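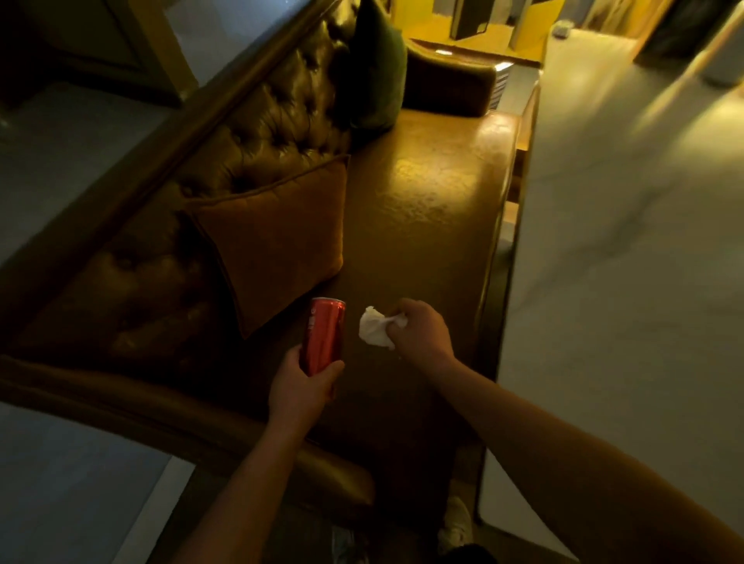

Fionnuala Gallagher
Mantenedora do conjunto de dados

Grunum: receitas de limpeza doméstica em português

Oi! Juntei no Grunum as dicas de limpeza que minha família e os vizinhos foram me mandando (por áudio, bilhete, e-mail, de tudo um pouco) e passei tudo para um CSV só. São 204 linhas, uma dica por linha.

Colunas: superficie, mancha, produto, passos, origem. Couro e estofado ocupam 40 linhas, o resto é cozinha, azulejo e roupa. Mantive a grafia de quem escreveu, então vai aparecer "bicabornato" sim!

Ainda falta revisar 25 linhas, marcadas com "rever" na coluna passos. Não testei tudo em casa, por isso experimente antes num cantinho escondido, principalmente no couro claro.

O Cormac Moynihan fez o script que tira duplicatas (limpar.py, roda sem instalar nada). Correções podem vir por issue ou pull request.

Última atualização: 30 de julho de 2021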